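Teaching by tugging: an afternoon at Clorkent

I'd always imagined that teaching a robot meant typing for weeks. So I was a bit thrown when the woman who runs the teaching bench at Clorkent handed me a pair of grips and told me to have a go!

"You move, it moves," she said. "Don't think about the joints. Think about the thing you want to pick up."

I thought about it very hard and missed completely. She was kind about it (her own first good run came on try 43, she says, and she still has the recording).

The job they're on this summer goes by the name of Jorna, and it's all small bits in small boxes. You steer the arms from a seat, the computer saves every wobble, and later the robot tries to copy you. They've saved 2664 runs since July. 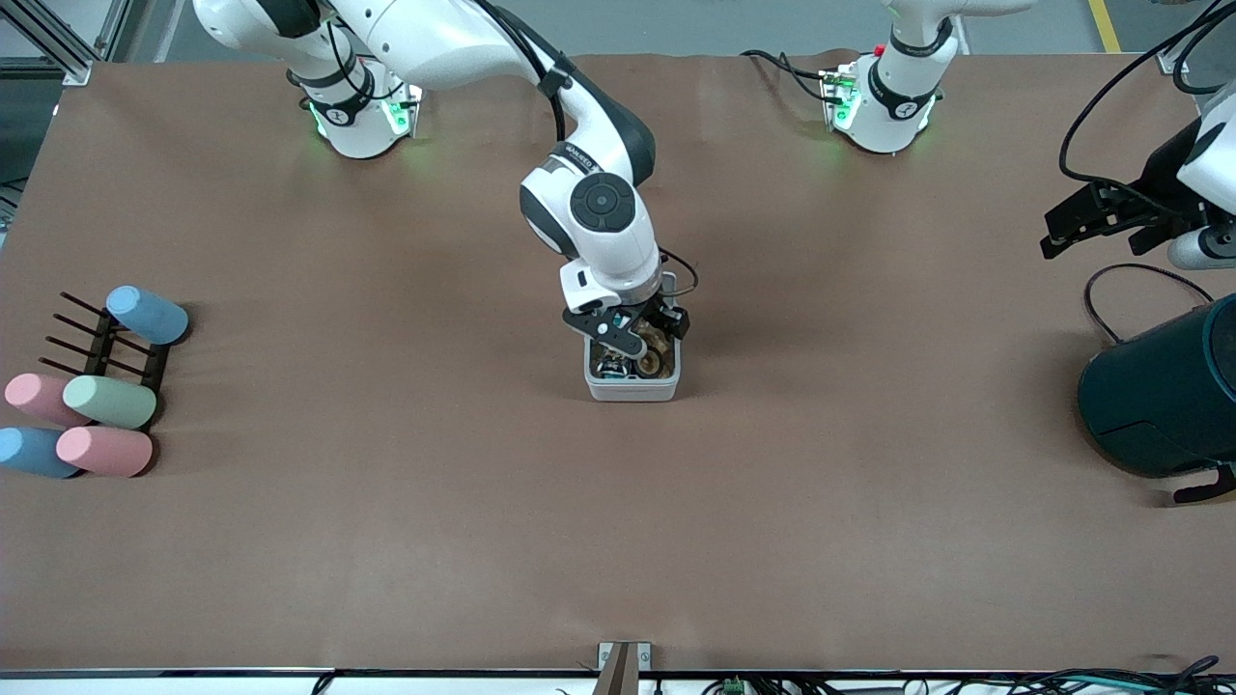

The right arm reaching into the white box on the Jorna table.

I asked whether it wouldn't be easier just to grab the arm and drag it where you want. "We do that too, for the simple stuff," she said. "But then your hands are in the way of everything, and you can't really do two arms at once. I get cross and start pulling."

Boxes are harder than they look, apparently. The fingers need room to open, and there are walls on every side. "People dive straight in. I tell them to stop above it, have a look, then go down slowly. If you dither, though, the robot learns to dither."

Do the bad runs get binned? Some do. She keeps the ones where the driver fumbles and then sorts it out, "so it sees what getting out of a mess looks like".

They want 1000 more before the next round of training. I offered to help and was told, very politely, that I could have another go after lunch.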